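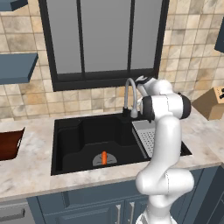

The simulated kitchen at Virkden, arm at the sink, carrot on the drain.

Print this page | E-mail this page

Come spend an afternoon with our kitchen robot!

I'm looking for 40 people to join our open day at Virkden in June, and you don't need to know a thing about robots. If you've ever done dishes, you're qualified. Our arm works in a simulated kitchen (all on screen, so bring your glasses), and the job that afternoon is the sink and the small stuff that ends up in it. You'll watch the demonstration, take a turn steering the arm yourself, and then tell me where it drove you nuts.

I've run this visit before in Gündoğdu and I loved how differently people went about it — some folks creep toward the sink an inch at a time and others just go for it.

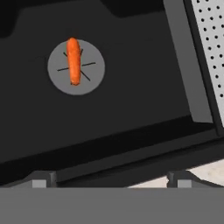 Close in on the carrot, beyond the open fingers.

You'll be switching between a close view like that one and wider views of the whole counter. Judging depth from straight overhead is harder than you'd think, and I really want to hear how you cope with it. Doors open at 1 p.m. and we go for two hours, with coffee in the middle. We'll be in groups of six so everybody gets a decent turn.
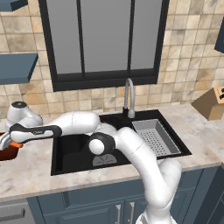

Who I'm hoping to hear from

Adults of any age, lefties very much included. Cooks, gamers, retired machinists, people who hate gadgets — all welcome. You should be okay looking at a screen for a while and using a hand controller. If you need a different setup, tell me when you write and we'll work it out. There's no pay for this one, but lunch is on Fleltico and I'll cover your bus fare.

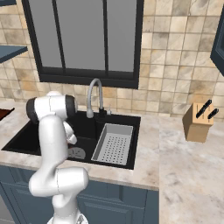 Herman Purba came to the last one and asked me to pass along that you should take the late turn if you're nervous, and that he learned more from watching other people's tries than from his own.

To sign up, send me your name, a phone number, and whether you'd like an early or a late turn. I answer everything myself, so give me a day or two.

Cor Coppens

Contact | © Dristunness | Back to top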